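Zwischenbericht Magesa, Teilprojekt Werkstatt
Stand 7/26/25
An: Lavanya Shetty, Förderlinie Nistcombe
Von: Projektleitung Jilstead

Kurzfassung vorweg, ausführlicher Teil folgt mit dem Finanzblatt. Frage aus dem Antrag war: können Maschinen einfache Arbeiten in Werkstatt und Haushalt schon übernehmen, ohne dass jemand danebensteht? Antwort Stand jetzt: einzelne Griffe ja, ganze Arbeitsgänge nein. Wie im März schon angedeutet.

Was gelaufen ist

Seit dem letzten Bericht 1.071 gewertete Durchläufe, verteilt auf 5 Aufgaben. Haushalt: Besteck sortieren, Handtücher falten. Werkstatt: Schrauben vereinzeln, Stecker ziehen, Arbeiten am CPU-Sockel im offenen Rechner. Handtücher laufen weiter schlecht, da haben wir ehrlich gesagt zu viel versprochen. Stoff liegt jedes Mal anders, die Erkennung findet die Ecken nicht, Durchlauf wird abgebrochen. Besteck ordentlich, solange nichts übereinander liegt. Schrauben vereinzeln ist die einzige Aufgabe, die wir einem Betrieb heute vorführen würden.

Stecker ziehen: gemischt. Greifen klappt meistens, das Lösen der Rastnase nicht. Zwei Finger reichen dafür eigentlich nicht, man müßte gleichzeitig drücken und ziehen. Drurbridge hat einen anderen Fingersatz vorgeschlagen, Angebot liegt vor, noch nicht bestellt.

Schwerpunkt war der Sockel. Enge Stelle, viele Bauteile drumherum, Bügel aus dünnem Draht, wenig Platz zum Anfahren. Für Reparaturbetriebe und Wiederaufbereitung aber genau der Punkt, an dem heute noch alles Handarbeit ist.

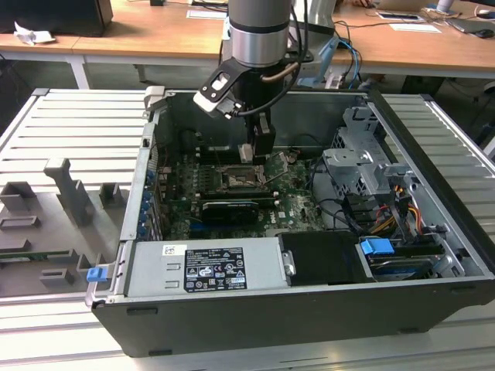

Greifer über dem CPU-Sockel, Gehäuse liegt auf der Seite

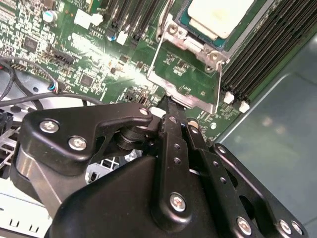

Zum Sockel im Einzelnen. 200 Durchläufe in dieser Aufgabe. Anfahren von oben inzwischen stabil, wenn das Gehäuse sauber ausgerichtet ist. Verdreht man es ein Stück, muss neu eingemessen werden, das kostet Zeit und macht den Vorteil kaputt. Automatisches Einmessen ist in Arbeit, kommt im nächsten Quartal (war für dieses geplant, siehe Verzögerungen).

Größtes Problem bleibt das Gefühl für die Kraft. Ein Mensch merkt, wann ein Hebel nachgibt. Unser Aufbau merkt es spät oder garnicht. 3 Platinen haben wir so verloren, alles Altgeräte, Schaden also überschaubar, aber für einen Kunden wäre das nicht hinnehmbar. Kraftgrenze seitdem runtergesetzt, dafür mehr Abbrüche. Ist uns im Moment lieber so.

Zweites Problem: Spiegelungen. Blankes Metall am Sockelrahmen, helles Licht, Tiefenwerte springen. Diffuses Licht hilft, Test mit Folie vor der Lampe war brauchbar. Sauber dokumentiert ist das noch nicht, wird nachgereicht.

Tempo: langsamer als ein Mensch, und zwar deutlich. Wer das von Hand kann, ist fertig, bevor der Arm die erste Position geprüft hat. Halten wir für vertretbar, sofern der Arm später unbeaufsichtigt arbeitet. Tut er aber noch nicht. Solange eine Person mit Not-Aus danebensteht, rechnet sich nichts, das muss man dem Beirat so sagen.

Verzögerungen

- Automatisches Einmessen, ein Quartal später. Grund: Krankheit im Team, dann Umstellung der Software.
- Fingersatz Drurbridge, hängt an der Mittelfreigabe (siehe unten).
- Feldtest im Haushalt verschoben, mit den jetzigen Handtuchergebnissen nicht sinnvoll.

Nächste Schritte

Handtücher ruhen bis auf weiteres. Frei werdende Stunden gehen in Stecker und Sockel. Kraftmessung am Handgelenk soll neu ausgewertet werden, evtl. reicht die vorhandene Sensorik und wir lesen sie nur falsch aus. Danach dieselbe Aufgabe an anderen Gehäusen, bisher ist die Auswahl zu schmal um daraus etwas für die Praxis abzuleiten. Kontakt zu einem Aufbereitungsbetrieb besteht, die wollen erst zusehen und dann über eigene Geräte reden.

Was wir von Ihnen brauchen

Freigabe zur Umwidmung der Reisemittel in Sachmittel, für den Fingersatz. Formlos per Mail genügt laut Bewilligungsbescheid. Außerdem eine Rückmeldung, ob der Haushaltsteil formal gekürzt werden muss oder ob eine Begründung im Endbericht reicht. Am besten vor der Sommerpause, sonst verschiebt sich die Bestellung nochmal.

Finanzblatt und Messprotokolle kommen gesondret, liegen noch in der Verwaltung zur Unterschrift.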